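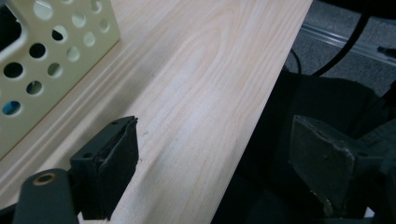 Does Jiltness still come out in print?

Four printed issues a year, same as ever, and subscribers get the web version a fortnight after the paper one lands.

Forum > News and current affairs > Magazines and long reads
Thread: The new Jiltness and the Flostholm piece (spoilers, if an essay can have spoilers)

marrowfat
Started 9/1/26

Put the one above at the top because it gets asked in every thread and I'd like this one to be about the writing!

Right. Has everyone read the Flostholm essay yet? I sat down meaning to skim it over a cup of tea and got up when the tea was stone cold. It's the one on the harbour vote, where the council threw out the new ferry terminal and then spent the whole summer behaving as if it hadn't. The dailies gave it a couple of paragraphs each at the time. I'd read those paragraphs and I'd have told you I knew the story, and I knew next to nothing. The bit with the two sisters who ran the ticket office and voted opposite ways is the best thing I've read all year (yes, I know it's early, leave me alone).

What I love is that the writer lets the council leader be funny. You go in expecting a villain and he's charming for pages, and you only notice near the end that he hasn't answered a single question. Brilliant stuff.

What did you all think?

pennyfold
Loved it. Loved it loved it. I've been going on about it at work and I've already lent my copy out, which was daft because now I want to read it again.

The ticket office sisters, yes, but for me it was the public meeting. 300 people in a hall and the microphone goes round the wrong way so all the people who've prepared something never get to speak. I have been to that meeting. Not in Flostholm, but I have been to it.

old_gantry
I'll be the grump then. It's lovely prose and it's far too late. The vote was in September. If this reporting had come out the week before, somebody might have changed their mind. Coming out months afterwards it's a very nice obituary. I don't see why we keep clapping magazines for turning up once the chairs have been stacked.

marrowfat
Oh, I don't agree at all, but I'm glad you said it. Half of what's in there couldn't have been written the week before. The leader only talks like that because he's won. And the minutes weren't released until later, she says so in the second section.

old_gantry
She says so, fair enough. But the dailies could have asked for them sooner, and so could Jiltness. They had someone up there in the summer, it's in the contributor notes.

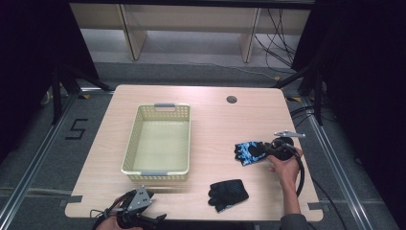 Table with basket and gloves

tidewrack
Bit of both for me. I take a daily and I take Jiltness and I'd be sorry to lose either one. The daily tells me there was a vote — the quarterly tells me what it was like to be in the room. I do think old_gantry has a point about the way we follow news though. There's always a crash somewhere and a scandal somewhere else and an anniversary of something dreadful, and by the time the good account of any of it appears we've all wandered off. I'd forgotten the Flostholm vote completely until the issue came through the door.

pennyfold
Me too, and isn't that the best argument for printing it? I'd wandered off and it fetched me back.

sablewick
Can I ask about the length? I'm new to the magazine and I gave up at the planning history. It went on and on. I might be reading it wrong.

marrowfat
Not reading it wrong! Skip to where the ferry captain comes in and go back to the planning bit when you're cross enough to want it. I did that with the water companies essay last year and it worked a treat.

old_gantry
The planning history is the only part I'd keep, funnily enough. Dull as ditchwater and every line of it useful.
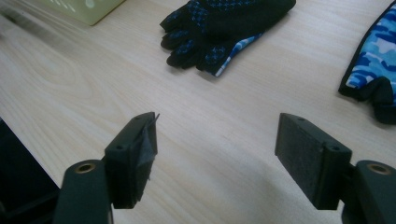 Kelly Moura: Planning history all the way for me as well, and I'd have had more of it. The sisters are good company but the essay leans on them whenever it gets near a hard question about who paid for the survey. Pluleck put it on the cover as an investigation and I don't think it is one. It's a very fine portrait of a place in a bad mood.

pennyfold
"A place in a bad mood" is going straight in my notebook, thank you. But the survey money is in there! It's in the footnotes. I went and checked because I thought the same on my first read.

tidewrack
Footnotes is where they put it so the lawyers can sleep. I'd have liked it on the first page.

Kelly Moura: So would I. Found the footnote now though, and I'll give her that one. The wording is careful but it does name the firm.

sablewick
Went back and started at the ferry captain as advised. Finished it last night. I take it all back, it's wonderful, and I'm now halfway through the planning history and quite angry!

marrowfat
Hooray! Another one for the club. Does anybody know whether there's going to be a follow-up? The end rather hints at it, with the appeal still to come.

old_gantry
If there is one I hope they put it on the website the day it's ready. I'd pay for that, and I don't say that often.

tidewrack
There's a line about it in the editor's letter. I'll copy out the reference when I've found where I put the thing. 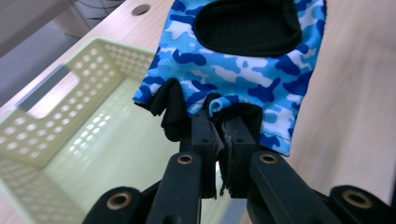
Jiltness, No. 58, p. 13

tidewrack
Found it, reference as given. The editor says they'll "stay with the harbour" until the appeal is heard, which I read as at least one more piece. She doesn't promise it'll be the same writer. I do hope it is, because I can't think who else would get those sisters to pick up the phone.

pennyfold
It has to be her. It would be like changing the detective halfway through.

Kelly Moura: I wouldn't mind a change, myself. Somebody who likes spreadsheets and doesn't get invited in for cake. Send them both up there on the same boat and print the two pieces side by side.

marrowfat
Now that I would read in one sitting. Someone write to the letters page, they do print the odd suggestion.

sablewick
Where do people get back issues, by the way? I'd like the water companies one.

pennyfold
Tekin usually has them, and they're decent about posting. Otherwise ask Pluleck directly, the back issues are listed inside the rear cover. Get the one with the by-election diary while you're there, it's a hoot.

old_gantry
The by-election diary came out before the count, I'd like it noted.

marrowfat
Noted! And I'm rereading it tonight. I'll start a separate thread for that one so we can argue about it properly.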